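The Long Way Through a Rainy Afternoon
On the old, slow, slightly noisy business of having the whole family indoors
By Imke Kramer

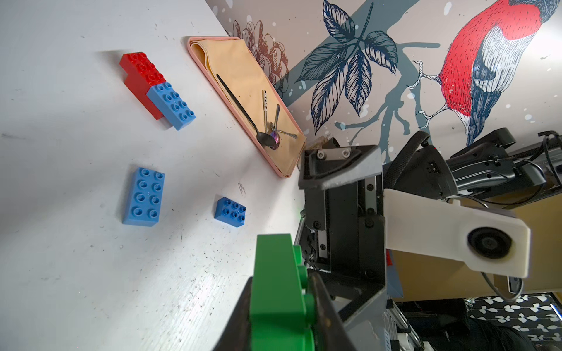

Building bricks on the white table, with a folded cloth in the pink tray behind them.

My grandmother kept a drawer for wet weather. It was the bottom one in the sideboard, the one that stuck, and you had to sit down on the floor and pull with both hands to get it open. Inside there were playing cards held together with a rubber band, a tin of buttons, colored pencils worn down to nothing, and a jigsaw puzzle of a harbor that had lost most of its sky years before I was born. We were not allowed to touch it when the sun was out. I have wondered since whether she made that rule on purpose, because I have never in my life been so pleased to hear rain as I was in that house.

I thought about the drawer a good deal this past May, when it rained in Lilley for what felt like the entire month and my own two children began to climb the furniture. We had screens, of course, and we used them, and I am not going to pretend otherwise. But there comes an hour, usually somewhere between lunch and the point where you can decently start supper, when even the screens go stale and everyone in the house is looking at everyone else as if it were their fault. My mother called it the gray hour. My husband calls it something shorter.

So I started asking people what they used to do with it. I asked at the library and in the line at the hardware store, and I asked my dentist, who couldn't get out of it because she was the one holding the mirror (she said marbles, and then a long story about a heating vent). People love this question. They put down their bags to answer it.

Ilse Hagedorn grew up in the Sauerland, in a farmhouse where three generations ate at one table, and she came to this country at 25 with a suitcase and a set of dominoes. She still has both. Her family's game was to stand the dominoes up along the hall floor while her uncles, who were large men and knew perfectly well what was going on, tried to get past to the kitchen without knocking any down.

"You had to hold your breath," she told me, pouring me a cup of coffee I hadn't asked for and was very glad to have. "The whole house held its breath. And then my uncle Karl would sneeze, and I think now that he did it deliberately, because otherwise we would never have gotten our dinner."

I had expected to hear about games with rules, and I did hear about some. More often, though, people told me about long, shapeless projects that never came to anything. Fidel Carrasco and his brothers spent one winter drawing a map of a country they called Hornolgate on the backs of old wallpaper rolls. It had rivers, a railroad, and a prison for cousins. They taped each new piece to the last one until the thing ran down the stairs, and when I asked what happened to it, he looked truly sorry for a moment. His mother had used part of it to wrap dishes when they moved. He thinks the eastern provinces may still be in a box somewhere.

"We never finished the capital," he said. "We kept arguing about where the bakery should go."

He has grandchildren now, and he has tried to start the map again with them. The little one is interested only in the prison.

There is a practical side to all this, and for that I went to see Tonantzin Lozano, who ran a home day care here for many years and has lived through more gray hours than anyone I know. Her first piece of advice was to stop organizing. Put a few things out on the table, she said, and then go and do something dull nearby, like sorting the mail. Children can smell a planned activity from two rooms away, and they'll be finished with it in four minutes, glitter and all.

Her second piece of advice was to put most of the toys away. She used to keep three boxes in the garage and swap them every couple of weeks, so that a box coming in the door was greeted like a relative off the train. I tried it. I packed up half of what was on our shelves, feeling like a thief, and for nine days nobody noticed a thing. When I brought it all back in, my son hugged a plastic dinosaur he hadn't looked at since his birthday and carried it around until bedtime.

Her third piece of advice was soup, and I have taken that one too. Something on the stove changes the air in a house. You can hand a child a carrot and a peeler and get a surprising amount of conversation out of the next quarter of an hour, and if the carrot ends up the width of a pencil, well, there are other carrots.

I should say a word for the adults, who get bored as well and aren't supposed to mention it. Hildegard Baumgart, who lives at the far end of Govbridge Road in the house with all the geraniums, told me she came to dread wet afternoons when her children were small. She felt she was being watched and found dull. What saved her was a rule she made up one day out of plain desperation: for one hour, everyone in the living room had to be doing something, but nobody had to be doing it together. She knitted. One boy read. The other lay under the coffee table and, so far as she could tell, thought about things.

"It was the nicest part of the day," she said. "I miss it more than the vacations."

We have been trying her rule at our house, with mixed results. My daughter is very good at it. My son feels that doing his own thing should include telling all of us about it as he goes, and I haven't had the heart to correct him. The dog has taken over the spot under the table.

A few weeks ago I drove over to my aunt's to look at the old sideboard. The bottom drawer still sticks. It has tablecloths in it now, nicely ironed, and my aunt had no idea what had become of the cards or the buttons. But she went off to the back bedroom and was gone a long while, and she came back with the harbor puzzle in a bread bag. We did it that same afternoon, the three of us grown women, with the rain coming down the windows and the gap in the sky just as big as I remembered. She sent it home with me, and I've cleared out a drawer.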